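Projektbericht: Hemden falten durch Vormachen
Datenerfassung mit handgeführtem Greifer, Teilprojekt Textilien
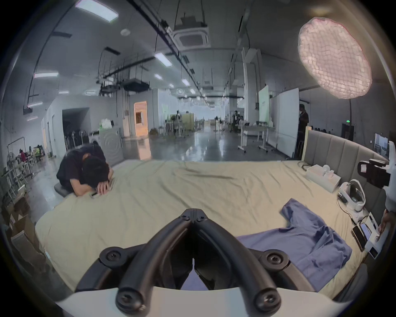
Bahman Fallahi wandte nach der Zwischenpräsentation ein, dass wir beim Vormachen mit dem Handgreifer viel zu schnell seien. Ein Mensch korrigiere aus dem Handgelenk, ohne es zu merken, und der Arm könne diese Bewegung später gar nicht ausführen. Er würde lieber weniger Durchgänge sehen, dafür langsamere.

Der Einwand hat den zweiten Teil des Projekts bestimmt. Wir haben danach das Tempo vorgegeben und die Aufnahmen aus der ersten Phase getrennt ausgewertet.

1. Aufgabe

Ein Hemd liegt ungeordnet auf einem Bett und soll zu einem flachen Paket gefaltet werden. Die Aufgabe wurde in vier Schritte geteilt: Ärmel aufnehmen, Ärmel einschlagen, Hemd glattziehen, Saum zum Kragen legen. Das Bett wurde gegenüber dem Labortisch bevorzugt, weil das Laken Falten wirft und der Stoff beim Ziehen mitläuft. Auf der Tischplatte waren die Vorversuche zu einfach.

Verglichen wurden zwei Wege der Vorführung. Beim ersten führt eine Person den Greifer direkt mit der Hand über das Hemd. Beim zweiten steuert sie den Arm im Labor Clurkurville aus der Ferne über ein VR-Headset. Die Software Grollelard speichert in beiden Fällen Kamerabild, Pose und Fingeröffnung mit demselben Zeitstempel.

2. Durchführung

Ein Durchgang beginnt mit geöffneten Fingern über dem Stoff und endet, wenn der Greifer wieder frei steht. Wer vorführt, spricht nicht und schaut nicht auf den Bildschirm. Nach jedem Durchgang wird das Hemd neu hingeworfen. Anfangs haben wir es von Hand zurechtgelegt, dadurch waren sich die Startlagen zu ähnlich. Diese Aufnahmen sind nicht im Datensatz.

Vorgeführt haben 8 Personen. Wir haben in Blöcken gearbeitet und nach jedem Block gewechselt, weil die Bewegungen mit der Zeit unsauber wurden.

3. Daten

Mit dem Handgreifer liegen 3.124 verwertbare Durchgänge vor, mit der Fernsteuerung 1.668. Aussortiert wurde, wenn die Pose verloren ging oder die freie Hand den Stoff berührte. Das zweite kam häufiger vor als erwartet, besonders beim Glattziehen.

Bei der Fernsteuerung war die Verzögerung das Hauptproblem. Die Finger schlossen oft erst, wenn der Ärmel schon verrutscht war. Die Vorführenden gewöhnten sich daran und warteten vor dem Zugreifen. Diese Pausen hat das Modell mitgelernt.

4. Ergebnis

Ärmel aufnehmen und einschlagen gelingt dem Arm nach dem Training mit den Handgreiferdaten zuverlässiger als mit den Daten der Fernsteuerung. Beim Glattziehen ist es umgekehrt. Wir vermuten, dass die Hand dort mit Kräften arbeitet, die im Datensatz fehlen, denn der Greifer misst nur Öffnung und Lage. Die langsamen Durchgänge aus der zweiten Phase waren insgesamt besser brauchbar als die schnellen.

5. Offene Punkte

Der Kraftsensor von Pustcombe ist bestellt und soll im September eingebaut werden. Bis dahin bleibt der letzte Schritt, Saum zum Kragen, auf dem jetzigen Stand. Die Kalibrierung nach Ansari muss nach jedem Fingerwechsel wiederholt werden, das Protokoll dazu liegt im Projektordner.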